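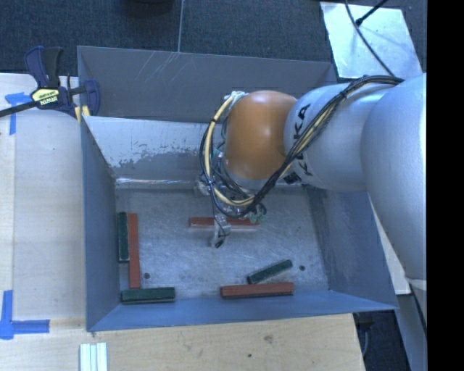

Why does a robot stop dead when it hasn't hit anything?

Most often because a signal it depends on has gone missing for a moment. The controller can't tell a broken wire from an open guard or a lost part, so it takes the worse reading and stops.

Chapter 3
Faults that come and go

Before you start. You'll need Chapter 2 for this one, mainly the parts on safety inputs and on reading the event log. If you skipped the log section go back, it's short. Have a pencil. Some of the exercises at the end want a drawing of a cable path and a drawing done on a screen tends to come out too tidy.

What the chapter covers. Cables on moving arms. How they fail, what the failure looks like from the operator's side, and why the first repair is so often the wrong one. Then restarts: who may reset, when, standing where. Grippers come in at the end, briefly. Chapter 6 has them properly.

Key words: intermittent fault, strain relief, service loop, pinch point, protective stop, reset, lock-off.

3.1 A night at Nirell

Bin picking cell, two robots back to back, one bin each. Only the left one matters. It picked cut bar out of a steel bin and laid it on the feed table for the Caron saw line. Simple enough job. The gripper was a Keder two-finger unit, air driven, with a sensor on each finger to say open or closed. The sensor wires and the air tubes ran back along the outside of the arm in one bundle.

The night shift began clean. At cycle 1,721 the arm stopped over the bin with a part in the fingers and the message on the pendant read GRIPPER STATE UNKNOWN. Operator looked in through the guard, saw the part held firmly, reset, carried on. Cycle 1,748, same again. After that the gaps got shorter. Eight stops before the shift ended, and every one of them cleared with a reset.

The log from that night, shortened:

Cycle 1,721. Gripper state unknown. Arm stopped above bin, part held. Reset.
Cycle 1,748. Gripper state unknown. Arm stopped above bin, part held. Reset.
Next stop. Gripper state unknown. Arm stopped at far left of bin. Reset.
Next stop. Gripper state unknown. Far left of bin again. Finger sensor wiped clean. Reset.
Next stop. Gripper state unknown. Far left, wrist turned. Sensor swapped for new. Reset.
Next stop. Gripper state unknown. Far left, wrist turned. Reset.
Next stop. Same.
Last stop. Same, and the part dropped during reset. Cell locked off.

Read it again and cover up the message column in your head. Look only at where the arm was. The message points at the gripper so everyone worked on the gripper. Wiped it, swapped it. The position was in the log all along and the wrist angle too, and both say cable.

The day fitter was Mervin Melnyk. He left the gripper alone, locked off the cell, went in and bent the bundle by hand a little at a time with a meter clipped across the sensor wire. Near the wrist the reading jumped. He cut the sleeve open there. One tie had been pulled tight enough to bite, and behind it the wire was bending in the same place on every far left pick. The copper had gone inside and the outer skin looked nearly perfect.

"I'd have changed the sensor too," he wrote in the repair sheet, "it's the first thing you can reach."

3.2 What went wrong, in order

The broken strand is the small part of this. Take the rest seperately.

First, the tie. Whoever fitted it wanted the bundle neat. A tie near a moving joint holds the cable still on one side while the joint moves the other side, so all the bending lands in one short length. Neat cables break. Slack ones snag. You need something between the two and 3.4 gives the method.

Second, the resets. Each one was allowed. None of them was written up by the operator as a problem, only by the machine, and the machine log doesn't get read at handover unless there's a rule saying so. Nirell had no such rule in October. It has now.

Third, the dropped part, and here it becomes a safety matter. With the signal missing the controller didn't know whether the fingers were open or closed. On reset the program went back to its start state, and its start state was fingers open. Bar fell into the bin, landed on other bar, bounced against the wall. The guard was shut. If somebody had been leaning in with the guard defeated to have a look at the sensor, and people do, that bar comes down on a hand.

So a wiring fault turned into a falling load, by way of a reset. Keep that chain. It comes back in Chapter 7 with much heavier parts.

3.3 Cables on the outside of an arm

Outside routing is common. Cheap, easy to get at, easy to change when the gripper changes. In the photograph at the head of the chapter a black and cream-yellow bundle crosses the silver link, straight over part of the KUKA lettering, then swings out in a wide loop beside the orange joint. A loop like that is the service loop. It gives the wrist spare length to turn with.

Things to think about with any service loop:

Length. Too short and it goes tight at the end of the travel, which you may never see if you only watch the middle of the bin.

Reach. A loop hangs outside the arm's own shape. The arm may clear the bin wall and the loop may not. Collision checks in software generally know the arm and know nothing about the loop unless you put it in the model.

Where it's held. There is a small black tie high on the arm in the same photograph. One tie tells you little without knowing what moves either side of it, so always find the joint before you judge the tie.

Corners. Bars near a bin wall, or lying flat against the base of it, ask for more wrist turn and more tilt. The cable works hardest on those picks. If parts gather at one side, that's where the wire wears out.

Sharp rims. Thin metal edge, repeated rubbing. Sleeve first, then insulation, then an odd short that happens only on one pick in the whole bin.

3.4 Finding one

Intermittent faults hate being looked for. The cell runs perfectly for the visitor and stops again at three in the morning. A method helps, because otherwise you change parts until it goes quiet, and quiet isn't the same as mended.

Write down the position at every stop. Joint angles if you have them, a pencil cross on a sketch of the bin if you don't.

Compare the crosses. Scattered all over: suspect supply, air pressure, a loose plug in the cabinet. Bunched together: suspect something that bends.

Lock off. Your own padlock, your own key in your pocket. Bleed the air as well, a gripper can still close with teh power gone. If there's a part in the fingers support it or lower it first.

Then flex by hand with the meter on. Slowly. Start at the wrist and work back.

Mark the spot before you let go of it. Tape, paint pen, anything. You will not find it twice.

Replace the whole run. A joint in a cable that moves is a future fault with a date on it.

After the repair drive the arm to its worst corner at slow speed, door shut, and watch the bundle and not the fingers. Then run it. Nirell ran the far left pick over and over for a full shift before signing the cell back.

3.5 Resets

A reset is a decision and it should be made by a person who can see the whole cell. On the Amevik training rigs the reset button sits outside the guard, where it can't be reached from inside. Check yours. Plenty of older cells have a second reset on the pendant and the pendant goes wherever its lead goes.

Rules we use in this book, from here on:

Same message twice in a shift, stop resetting and call it in.
Never reset with a part in the fingers until you know what the start state does to it.
Reset and restart are two actions, with two buttons. If one press does both the cell needs changing.
Look for people before you press. Look, say it aloud, press.

The gripper start state at Nirell was changed as well. It now holds whatever it had and waits to be told. That brought its own trouble, as the operators then had to take a held part out by hand, and a procedure had to be written for it. Section 3.6 prints the procedure in full. It has a mistake in step 4. Find it before you turn to the notes.

Exercises for this opening section

1. Go back to the log in 3.1. At which entry would you have stopped the cell? Give your reason in two sentences.

2. Sketch an arm of three links with a cable on the outside. Mark where you would tie it and where you would leave it free. Now turn the wrist half way round and sketch it again.

3. The new sensor made no difference. Write the line you would leave for the day shift, saying what was changed and what the arm was doing when it stopped.

4. A colleague suggests hiding the message for the first half second, so that brief losses of signal don't stop the arm. List what this would have done on the night at Nirell. Don't skip the dropped part.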